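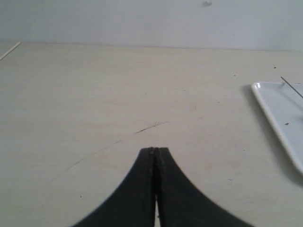
Why release a data set about a skewer slipping out of a robot's grip?

Slips are hard to find in shared data, because most teams delete the bad runs before anyone else sees them. We kept ours, and they have taught us a lot!

Stonamell Slip Set, README

Stonamell is a collection of two-arm skewering runs recorded at the Tatlow bench. One arm holds a thin skewer, the other picks pieces from a white tray and threads them on. The set holds 2,010 runs. Of these, 1,862 finished without a logged fault. The rest carry a fault tag, and they are the part we are most excited to share.

What went wrong

The main fault is a slow rotation of the skewer inside closed jaws. The gripper reports a good grasp, the width reading stays steady, and the controller carries on. Meanwhile the skewer turns a little with every push from the other arm, until the point is no longer where the planner thinks it is. The next push then lands off center and can shove the whole skewer backward through the jaws.

We first blamed calibration and lost most of October to it (the calibration was fine). The real trouble was that our grasp check only looked at jaw width. A thin round rod can spin freely at constant width, so the check passed every time. Residue on the fingertips made things worse, and we now wipe them between runs.

A second fault starts at the tray. When one piece ends up on top of another, the detector sometimes merges the two into a single object and picks a grasp height that suits neither. Here's a stacked pair, with the gripper still out over the table beside the tray.

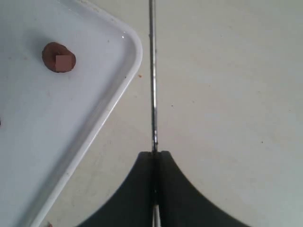
Safety stops

In 14 runs the slipped skewer pointed toward the operator's side of the table, and the stop button was pressed by hand. No one was hurt. In 2 of those runs the arms kept moving for a moment after the press, which we traced to a queued command that the stop handler did not clear. The handler in the Toom control package now clears the queue first and then cuts motion. If you run an older Toom build with a pointed tool in the gripper, please update before you do anything else.

Files

runs/ has one folder per run, with wrist views, a wide view, joint states and jaw width
faults/ has the fault tag and the time it was set
stops/ has the controller log for each hand-pressed stop
tools/ has a small viewer that lines the streams up on one clock

Fault tags

rotate: skewer turned in the jaws
back: skewer pushed backward through the jaws
merge: two pieces detected as one
stop: hand-pressed stop

A run can carry more than one tag. Rotate followed by back is by far the most fun to study, because the turn often shows up in the wide view well before the controller notices anything. Watch the bare length of skewer at both ends of the jaws, as in this view with three pieces threaded and the left gripper free.
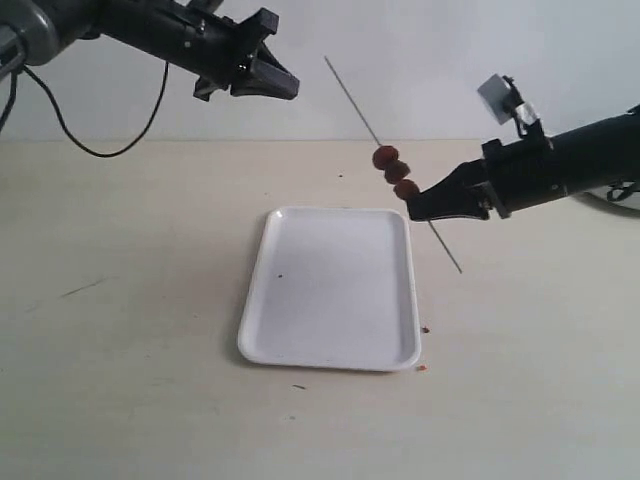
One early user of the set wrote back that the rotate tag comes too late to train a warning model on, and asked for a second time stamp at the first visible turn. Great suggestion, and we are adding it as rotate_onset in the next release. The same message asked whether softer fingertips would cure the fault outright. We haven't tested that yet.

Known gaps

Fault tags were set by hand, and small turns were surely missed. Jaw force was not recorded. Lighting hardly changes across the set, so please don't use it to claim anything about other kitchens or benches.

Loading

The Grakis loader reads everything except stops/, which is plain text. Pass keep_faults=true or it will skip the tagged runs without a warning. We were bitten by that one ourselves.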